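Open Day at the Sopacua Workshop, Closevville
Posted 2018-08-22 by Ningsih Sutanto

Well, we did it, and I think my feet have only just forgiven me! For those of you who couldn't get to Closevville (and I know several of you were stuck on the wrong side of the roadworks, you poor things), I promised I would put up a page about the day, so put the kettle on, as I am not known for being brief.

We had 200 leaflets printed in May and were worried that most of them would end up propping up the wobbly bench in the back office. They were all gone well before lunch, and Oratile Mahlangu had to run off some more on the old copier, which made them come out a rather fetching shade of grey. If you have one of those, hang on to it.

The doors opened at 10 and the first family through them had come all the way from Kandilholm on two buses, with a grandmother, a pushchair and a very large bag of sandwiches. I do hope they got home all right. Hakim Hidayat gave the welcome talk, which was meant to be short and wasn't, but he does love the subject and it is hard to be cross with him when he gets on to the history of the building. He has asked me to say that anyone who would like his notes on the old Drurkari loom sheds can have a copy by dropping him a line.

Most people had come for the tidying demonstration, and the queue for it went right along the corridor and past the coats. We ran it on the simulator, up on the big screen, so that everyone could get a decent view without leaning over one another. The job is one that any parent will know by heart: odds and ends on a table, and a tray with a place for each sort of thing. Stationery goes in one part, games in another, nuts and bolts in the third. Amirul Gunawan talked us through it in his lovely calm voice, and he had us all guessing where things ought to go before the arm had made a move.
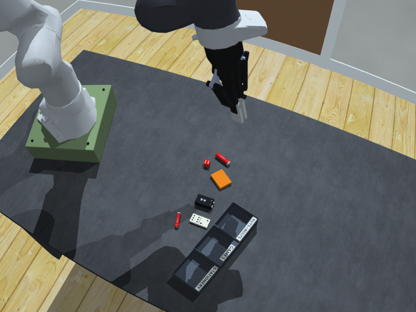
The battery caused the most argument, as Amirul had rather hoped they would. A battery isn't stationery, and you would have a dull evening playing games with one, so does it go in with the nuts and bolts because that's the nearest thing to a toolbox? One gentleman in the second row felt very strongly that it should be left on the table until somebody had found a better tray. A little girl near the front said it belonged in the games, as that's where the batteries at her house always end up, and she got a round of applause. Amirul explained that this sort of muddle is just what they like to practise on, and that it is a good deal cheaper to try things out on a computer first and on the workshop floor afterwards. I must say I went home and looked at my own kitchen drawer in quite a new light.

After that there was tea, and a great deal of it. Arif Jugah had baked the night before and brought in three tins of ginger biscuits and a lemon cake that I only saw from a distance. We took 300 in the donations bucket, all of it going towards new stools for the Saturday club, and several people asked about joining, so the evening sessions may need a second table before long.

The question box was full by the afternoon. Oratile is working her way through the slips and will put the answers on the noticeboard by the side door, though she says she can't read two of them and would the person with the green pen please get in touch. Somebody also left behind a child's left welly, blue, with a frog on it. It is on the shelf in the office.

Thank you so much to everyone who came, and to those who stayed on to stack chairs when they really should have been going for their bus. We would love to do it again next year, perhaps with the talk a bit shorter (sorry, Hakim!) and with more biscuits. If you have any pictures of your own from the day, do send them in to me and I will add them to the page when I get a quiet evening.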